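Section 3: Setting your first timed bake

Now for the fun part! Once the Altard is on the worktop and plugged in, you can have a loaf waiting for you at breakfast, and the whole kitchen will smell wonderful.

1. Fit the paddle, then add the water before anything else.
2. Spoon in the flour so that it covers the water completely.
3. Put salt and sugar in opposite corners. Make a small dip in the flour and drop the yeast in — it must stay dry until mixing starts.
4. Close the lid and press Timer. Each press of the plus key adds 10 minutes.
5. Set the hours until you want the bread to be ready, baking time included, and press Start.

Note: the display shows the time left, so there is no clock to set.

Caution: never use the delay with fresh milk or eggs. They can spoil overnight.
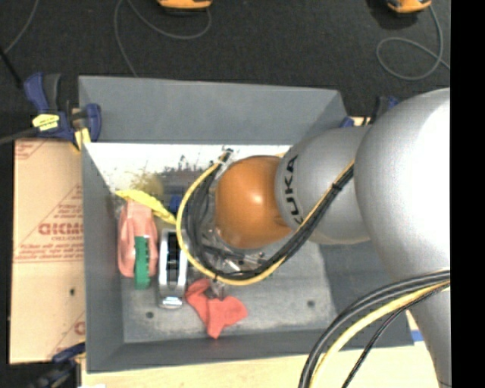
One owner in Fostville wrote to us that her overnight loaves kept sinking in the middle until she cut the water by 10 ml, and that she now does this all summer long. It's a lovely tip, and well worth trying if your kitchen is warm.

Wholemeal dough likes a longer soak, so the delay suits it beautifully. Swap 100 g of the white flour for rye if you fancy a deeper flavour!

6. When the beeper sounds, press Stop and lift the pan out with oven gloves.
7. Leave the loaf in the pan for three minutes, then turn it out on to a rack.

Caution: the paddle may come out inside the loaf. Let the bread cool fully before you pull it free.

If the display shows E3, the inside is still too hot for another bake. Open the lid and wait until the code clears. Spare paddles are sold by Hoxha under part number 772.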